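Mellinus Klemmleuchte im Test: 4 Monate am Basteltisch

Kurz vorweg, weil ich gleich wieder weiter muss: Ja, ich würde sie nochmal kaufen. Mit Abstrichen. Wer Eile hat, kann nach dem nächsten Absatz aufhören.

Gekauft im Juli, direkt bei Irmont, Lieferung flott, Karton etwas verbeult, Inhalt heil. Dabei waren Leuchte, Netzteil, Klemme, ein Faltblatt in drei Sprachen. Das deutsche ist brauchbar, der Schriftgrad eine Zumutung. Aufbau in wenigen Minuten erledigt. Klemme an die Tischkante, Arm einstecken, Stecker rein, fertig. Meine Platte ist 34 Millimeter dick, das geht noch gut. Bei der alten Küchenplatte im Keller war Schluss, da hab ich es gar nicht erst weiter probiert.

Licht: sehr ordentlich. Laut Faltblatt 875 Lumen, nachmessen kann ich das nicht. Für Lötarbeiten und kleine Schrauben reicht es mir dicke, auch abends um zehn. Dimmen geht stufenlos, auf der untersten Stufe flimmert nichts, jedenfalls nicht für meine Augen. Die Farbe ist mir eine Spur zu kühl. Gewöhnungssache.

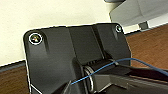
Basteln ist bei mir meistens Kleinkram, Gelenke, Halter, Federn, alles was irgendwo klemmt oder quietscht. Vorher hatte ich eine Clilent mit starrem Hals und hab mir ständig selbst im Licht gestanden. Mattschwarzer Kunststoff ist da der schlimmste Fall, der schluckt einfach alles. An so einem Halter will ich die schmalen Schlitze sehen und die Feder gleich darunter, und ob mir das dünne blaue Kabel davor in die Quere kommt. Mit schräg gestelltem Kopf geht das gut. Metallschrauben blenden dafür schnell, also Kopf ein Stück drehen oder runterdimmen.

Der Arm. Hält die Höhe, auch voll ausgezogen. Seitlich sackt er mit der Zeit etwas weg, nicht schlimm, nervt aber. Nachziehen mit dem Inbus hilft ein paar Wochen. Ein Inbus lag übrigens nicht bei, bei dem Preis finde ich das knausrig.

Schalter sitzt hinten am Kopf. Blöde Stelle, man tappst jedes mal dran vorbei. Und er wird warm, der Kopf, nach nem langen Abend schon deutlich.

Die Aryee wäre die Alternative gewesen, etwas billiger, aber mit Standfuß. Der Fuß frisst Platz, den ich nicht hab. Wer einen großen Tisch hat, soll sich die ruhig mal ansehn.

Plus: Licht, Klemme, Dimmer. Minus: Schalter, seitliches Wegsacken, kein Werkzeug dabei, Kabel könnte länger sein. Von mir 4 von 5 Sternen. Falls der Arm noch weiter nachgibt, trag ich das hier nach.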